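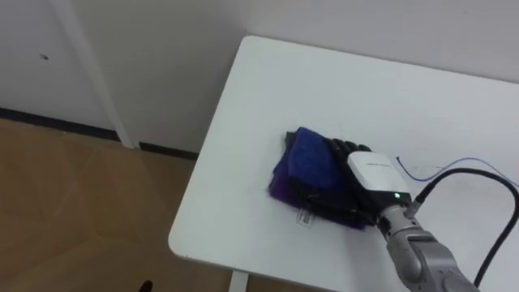 About Flustgate Reading Library

Flustgate is a subscription library for fiction in translation and older novels that have gone out of print. We lend by mail to readers in the United States and keep a reading room on Thomas Street, open from 10 a.m. to 6 p.m.

Collection

The catalog holds 1742 titles. Most are novels published between the two world wars, with a smaller section of short stories and letters. Each record lists the translator, the year of the first edition, and the edition we hold. Where two translations of a book exist, we try to stock both and shelve them together. Abridged editions are marked "A" on the spine label and in the catalog.

We do not stock textbooks, reference works, or current bestsellers.

Lending

Members may borrow 2 books at a time for six weeks. A loan can be renewed once if no other member has requested the title. Books longer than 600 pages carry a loan period of nine weeks. Return postage is included in the membership fee. Pencil notes left by earlier readers are kept unless they cover the printed text.

Kurnia notes

Kurnia is our series of printed reading notes. A set runs to four pages and covers publication history, names and forms of address, and known differences between editions. Plot summaries are left out. Roughly 100 sets are in print, and new ones are added in June. Members receive the notes with the book; others can order them by title.

Favska catalog

Our records are kept in Favska, a catalog system written for small lending libraries. It can be searched by author, translator, original language, or page count. Subject headings are still being added for the short story section, and searches there may return partial results.

Corrections to catalog records can be sent through the contact form. Please include the shelf number.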